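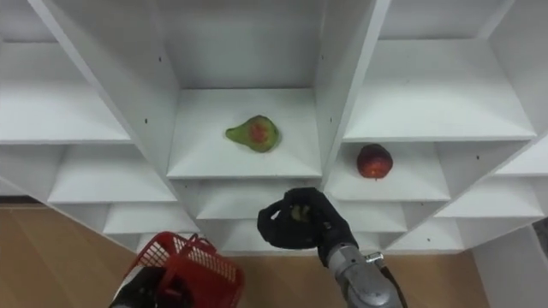
주거공간 정리수납 생활연구 참여자 모집 공고

Drasadport 생활문화연구소는 1인 및 2인 가구의 수납 습관을 조사하기 위하여 다음과 같이 연구 참여자를 모집합니다. 관심 있는 분들의 많은 신청을 바랍니다.

1. 연구 개요
연구명: 소형 주택 거주자의 수납가구 이용 실태 조사
연구책임자: Gilmar Moura
모집 인원: 100명
참여 기간: 7월 중 7일간

2. 신청 자격
전용면적과 관계없이 현 거주지에서 1년 이상 생활한 만 19세 이상 성인이면 신청할 수 있습니다. 가구 제조 및 유통업 종사자와 그 가족은 제외됩니다.

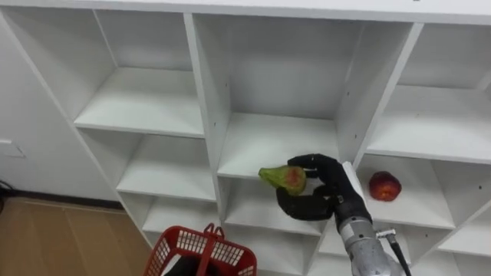 3. 참여 내용
참여자는 조사 기간 동안 매일 저녁 수납일지를 작성하고, 마지막 날 연구소에서 면접조사에 응하게 됩니다. 일지에는 물건의 종류, 보관 위치, 꺼낸 횟수를 기재합니다. 보관 위치는 가구의 형태까지 구분하여 적어야 하며, 위와 같이 앞면이 트인 흰색 칸막이 선반은 '개방형'으로, 문이나 서랍이 달린 가구는 '폐쇄형'으로 기재합니다. 배와 같은 과일을 비롯한 식품류도 기록 대상에 포함됩니다. 작성 양식은 선정자에게 개별 송부합니다. 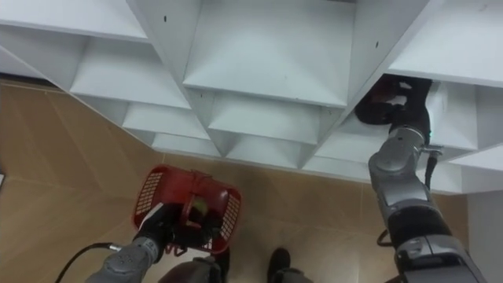 일지를 이틀 이상 누락한 경우에는 참여가 중단될 수 있으며, 이 경우 참여 사례는 지급되지 않습니다. 면접조사는 1인당 한 시간 이내로 진행되고, 면접 내용은 동의를 받아 녹음합니다.

4. 신청 방법
연구소 누리집에서 신청서를 내려받아 작성한 후 Fagundes관 382호로 우편 또는 방문 제출하시기 바랍니다. 신청 마감일은 4월 10일이며, 우편 접수는 마감일 도착분까지 인정합니다. 선정 결과는 개별 통지합니다.

5. 유의 사항
제출된 서류는 반환하지 않습니다. 수집된 개인정보는 연구 목적으로만 이용하며, 연구 종료 후 관련 규정에 따라 파기합니다. 신청 내용이 사실과 다를 경우 선정이 취소될 수 있습니다.

Drasadport 생활문화연구소장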